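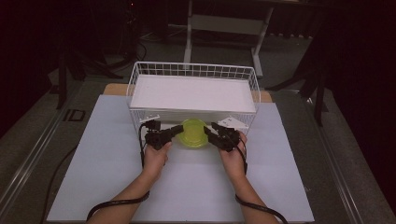
Notes for the Braltbridge talk, 23/05/2021. 20 minutes plus questions.

**Opening**

- Say hello, check the people at the back can hear.
- I write a weekly email for the allotment shops in Prustley. This talk covers cleaning up a mailing list, and nothing about design.
- Ask who has a list. Ask who has ever deleted anyone from it.

**Where we started**

- In April the list passed 1,000 addresses. I was pleased until I looked at who opened the thing.
- Some 600 people had opened at least one issue in the past year. The rest had not.
- We pay by the size of the list, so we were paying to write to people who didn't read it.

**What I did** (slow down for this part)

- Picked out everyone with no opens and no clicks in a year.
- Sent them one short email. Subject line: "Do you still want this?" Plain text, one link to stay.
- Waited 14 days. No second reminder.
- 228 people clicked to stay. I took the others off.
- Saved a copy of the old list first, with the dates people joined. Kept it away from the sending list so it can't be mailed by mistake.

**Warning about opens**

- Open counts are rough. Some mail programs block them, so a keen reader can look like a silent one. Clicks and replies are safer.
- I nearly removed the owner of Galtska, our longest-running advertiser, who reads every issue with pictures switched off.

**Telling advertisers**

- Rønning asked why the number had dropped. I sent them clicks per issue for before and after, and they renewed.
- Tell them before you do it. I told them after.

**If there's time**

- The sign-up form now says how often we write and what about.
- Unsubscribe link moved to the top of the email. Few complaints since.

**Questions**

- Likely one: how often to repeat this. I plan on once a year.
- Leave the sheet with the wording of the email by the door.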